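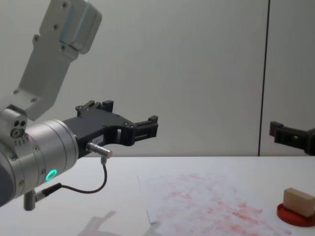

A reader wrote in to say that a white table is the worst thing you can buy, as every pencil mark shows. I see the point, but I've had mine for 12 years and I'd get another tomorrow!

White worktable
17 September 2021 | By Grurnum, for the Jerness Household Encyclopedia

A white worktable is a plain, pale-topped table for paper jobs – drawing, cutting out, wrapping, letters. It's usually kept against a wall, and I like a light grey one behind it (less glare than white, and it hides the scuffs). Mine is the Villa, 170 cm long, and it took me five evenings in August to rub down and repaint.

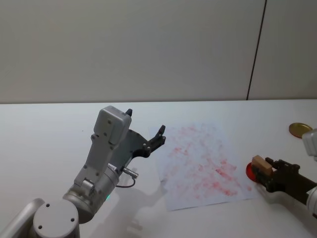 Paper is where a pale top gets tricky, as a white sheet can nearly vanish on it. I tape down the corners, or slip something coloured underneath, and then I don't lose the edges. Most people wipe the top with a damp cloth and a drop of washing-up liquid. The Chong, an older pattern with 8 legs (yes, really), has a top that marks if you scrub it, so go gently – I learnt that one the hard way.
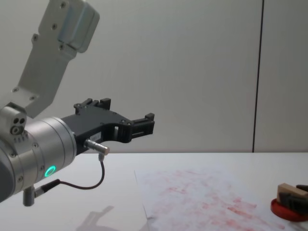

A smooth, pale tabletop with a soft grey shadow.

See also: Drawing board; Desk; Trestle table.

We use cookies to remember your settings. Accept | Manage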